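The Last Room on the Left

Krisztina had until six. It was ten past four.

Keys in her teeth, box under one arm, the other box already on the landing where she'd dropped it. Four flights. The elevator at Damasceno had been out for as long as she'd worked there, and she had worked there a long time, and now she didn't.

None of them did. Vetel bought the lease, Vetel wanted the floor. Clean, the letter said. Broom clean and wiped, or they kept the deposit, which was 3,000 and which wasn't hers but had somehow become hers to worry about.

"You start on the shelves," Rohani said. She was already up there. Of course she was. Sleeves shoved up, hair in a pencil.

"I was going to do the desk."

"Do the desk then. I don't care. Do somthing."

So the desk. Eleven years of tape marks and ring marks and one long scratch from the day the printer fell. Krisztina ran her thumb down it. Old Bondoton printer, weighed as much as a calf. They had both stood there looking at it on the floor and then they'd gone to lunch.

Water. Where was the water. Bucket by the door, half gone already, gray. She wrung out a rag and started at the left-hand end and worked along. Small circles, like her mother did it. Her mother would have had the whole floor done by now and a soup on.

"What about these?" Rohani, holding up a fistful of pens.

"Do they write?"

"How should I know."

"Toss them."

Clatter. A long one. Then quiet, then a drawer, then another drawer.

They'd been good at this, the two of them. The business, she meant. Maps for hikers. Then maps for people who liked the idea of hiking. 650 sold the first spring, all out of this room, folded by hand on this desk with the radio on. Then the phones got better and that was that. Nobody was mad about it. Well – Rohani was, a bit, for a year.

"Hey. Kris. The Lostard one."

She didn't turn around. She knew which one. The Lostard valley sheet, the one with the river running uphill. They had printed 200 before a man wrote in from a campsite, very polite, asking if he was holding it wrong.

"Is it the bad one?"

"It's the bad one."

"Keep it."

"I'm keeping it. I'm telling you I'm keeping it."

Four forty. The rag was no good anymore, it just pushed the dirt from one place to the next. She flung it at the bucket and missed. There was a towel somewhere, she'd brought a towel, she remembered standing in her own kitchen that morning thinking bring the towel. Box one? No. Box one was cables. Box two was on the landing.

Down the hall, box, back. Towel. It smelled like home, which was a stupid thing to get a lump in your throat over, and she got one.

"You all right?"

"Dust."

"Sure." 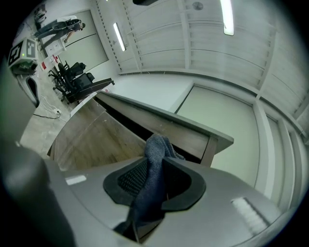 She leaned on it hard. The scratch didn't come out, it was never going to, but the rings went, most of them, and the tape went if you used a nail. Her nail was wrecked. Fine. Rohani had moved on to the cabinet and was pulling things out of it without looking, a stapler, a birthday card, somebody's left glove.

"Are we taking the desk?" Rohani said.

"Down four flights?"

"I'm just asking."

"Where would it go?"

"I don't know. Your place. My place. I'm just asking, Kris."

Krisztina stopped. Her arm hurt all the way up. She looked at the wood, and it was a nice color once you got down to it, she'd forgotten that, it had been under paper the whole time. They had paid 40 for it. Cash, to a man with a van, who'd carried the heavy end up himself and wouldn't take a coffee.

"He got it up here," she said.

"He was enormous."

"There's two of us."

"There's two of us and it's almost five." But Rohani had put the glove down. She came across and took hold of the far corner and gave it a little lift, testing. It came up maybe an inch. Went down again with a thump they'd of heard on the ground floor.

"Drawers out first," said Rohani.

"Drawers out first. And the boxes off the landing or we'll break our necks."

"And you phone your brother."

"He'll say no."

"Phone him anyway. Tell him there's dinner."

"Is there dinner?"

"Kris. Phone him."

She wiped her hands on her jeans and went looking for her phone. It was in box one, under the cables, ringing.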